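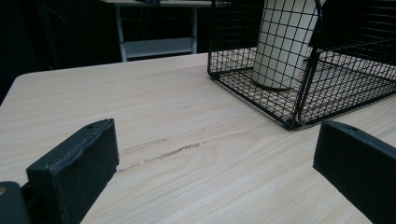 Figure 1. Tabletop with light wood grain.

Water Uptake in Coated Wood Samples
Kalliopi Petkov and Vesela Krasniqi
December 14, 2019

1. Purpose

Wood takes up water faster through the end grain than through the face. Furniture coatings slow this down, but product sheets seldom say how they perform on cut ends. We compared two coatings, Kelix (water-based) and Breketti (oil), on pine blocks cut from a single board. Uncoated blocks served as the control.

2. Method

Three blocks were prepared for each condition. Coated blocks received two coats on all faces, including the ends, and cured for a week. Each block was weighed, held under 1000 ml of tap water for 24 hours, blotted with a paper towel, and weighed again. After the second weighing the blocks were air-dried on wire mesh — a solid shelf keeps the bottom face damp and skews the drying curve. Blocks were turned once a day. 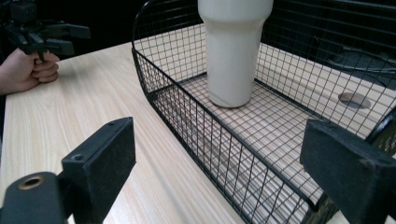
3. Results

The heaviest Breketti block went from 335 g to 348 g, a gain of 3.9 percent. The Kelix blocks gained less in every case. All control blocks gained more than either coated group, and one developed a small check at the end grain while drying. Its weights were kept in the data set.

4. Sources of Error

Blotting was done by hand and was not timed. Coating thickness was not measured, and the oil soaked in unevenly near a knot in one block. Three blocks per group is too few for a useful estimate of spread. A repeat in April should use six, with the ends and faces coated separately.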